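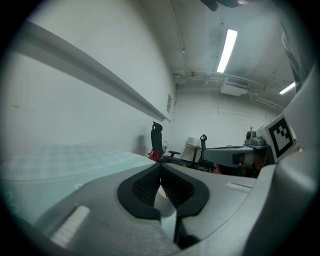

The operator of the Sakbridge electricity distribution network has rejected suggestions that it is preparing to hand back responsibility for its rural feeders, and has called on the provincial regulator to settle the question of cost recovery before the winter rate period opens in October.

Thabiso Fourie, director of regulatory affairs at Finaneck Distribution, set out the company's position in an interview at its Doscombe office. He said the company had never sought to be released from any part of its service territory.

"We hold a licence for the whole of the territory and we intend to serve the whole of it," Mr. Fourie said. "What we have asked for is a decision on how the cost of rebuilding the rural lines is to be shared. That application has been before the regulator for 20 months."

The application concerns 231 kilometres of overhead line between Doscombe and the Shiferaw valley, much of it carried on poles installed when the area was first connected. Finaneck proposes to replace the line in stages over eight years and to recover the expense from all customers on the network. Intervenors representing urban ratepayers have argued that a larger share should fall on the rural rate class.

Mr. Fourie said the company did not regard that as workable. "There are 32 customers on the last section of the Shiferaw feeder. If the cost of that section were assigned to those customers alone, the charge would be beyond what any household could pay. A common network has always been paid for in common, and we see no basis in the legislation for departing from that."

Asked whether the delay had affected reliability, he acknowledged that outages in the valley had been longer than the company's own standard allowed. Crews travelling from Doscombe must use a single road, and the feeder has no alternative supply. He said the company had moved a line truck and a store of crossarms and insulators to the valley as an interim measure, and that vegetation clearing had been brought forward.

"Those are maintenance measures. They keep an old line in service," he said. "They do not give the valley a second source, and we have been candid with the municipal council on that point."

The council has asked for a fixed date for the second supply, which would be provided by a tie line from the Sakbridge substation. Mr. Fourie declined to give one. Survey work on the route has been completed, he said, but easements remain to be negotiated with several landowners, and the company would not order conductor or transformers until the regulator had ruled.

He was also questioned on the fixed monthly charge, which customer groups have described as a penalty on those who use little electricity. Mr. Fourie said the charge reflected the cost of poles, wires, metering and billing, none of which varied with consumption. The company was nevertheless willing to discuss a reduced charge for low-income households, provided that the eligibility rules were set by the province.

"A distributor should not be deciding who is in need," he said. "We will administer a program if one is established. We have told the ministry so in writing."

On the matter of unpaid accounts, he said disconnections would remain suspended through the heating season, as the licence requires, and that customers in arrears were encouraged to arrange instalments before the suspension ends. Payment plans can be set up by telephone or at the Doscombe counter.

The regulator has scheduled further written submissions on the application, with replies from the company to follow. Mr. Fourie said Finaneck would file its revised construction schedule with those replies and would make a copy available to the public at the municipal offices in Sakbridge and Doscombe.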